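3. Setting up and filling the kettle

Read this section before first use. It applies to the Suron kettle in black, supplied with the Tullell tea set. The working capacity is 900 mL. Do not exceed it.

3.1 Positioning

1. Clear a flat, level surface that will take heat. A plain tabletop is suitable.
2. Set the kettle down at least 4 cm from the edge.
3. Turn the body until the spout points away from the person pouring.

CAUTION: Do not leave the kettle where a child can reach the handle. 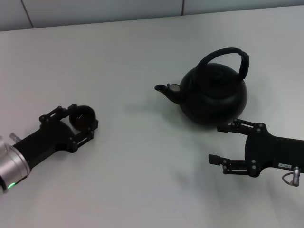 3.2 Rinsing and filling

Rinse the kettle twice with fresh water before making tea in it. Manufacturing dust can settle inside the spout, so pour each rinse out through the spout and not over the rim. The domed lid sits under the arch of the handle — tilt it to clear the handle when lifting it off. Small round cups can be rinsed in the same water.

1. Remove the lid and set it down with the knob facing up.
2. Fill with cold water.
3. Refit the lid and press lightly until it seats.

NOTE: In hard water areas, descale monthly. Order part 209 (descaling powder, one sachet).

3.3 Lifting and pouring

1. Take hold of the handle near the top of the loop.
2. Lift straight up until the base is clear of the table.
3. Tilt slowly toward the spout. Stop if water shows at the lid.

CAUTION: Steam leaves by the spout and the lid. Keep your free hand away from both.

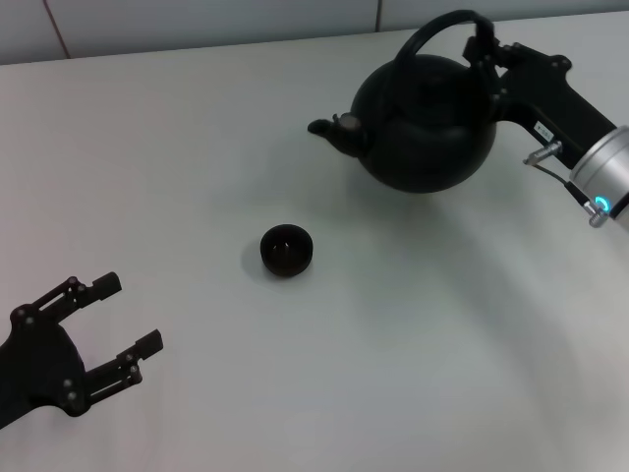
Skasitz, September

Revision note. The lifting instructions in 3.3 replace those on the printed card packed with kettles numbered below 1767. The old card told users to steady the lid with a finger while pouring. Discard it. Colour and finish are unchanged.

3.4 Storage

1. Empty the kettle and dry the inside with a soft cloth.
2. Leave the lid off overnight.
3. Store upright. Do not hang the kettle by its handle.

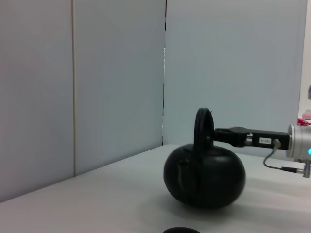 Nour Haddad writes that a folded tea towel left inside the kettle takes up the last of the damp, and asks whether it can stay there between uses. It can, provided the towel is dry and is removed before filling. Send other questions on care to the Chamoun service desk, quoting the kettle number.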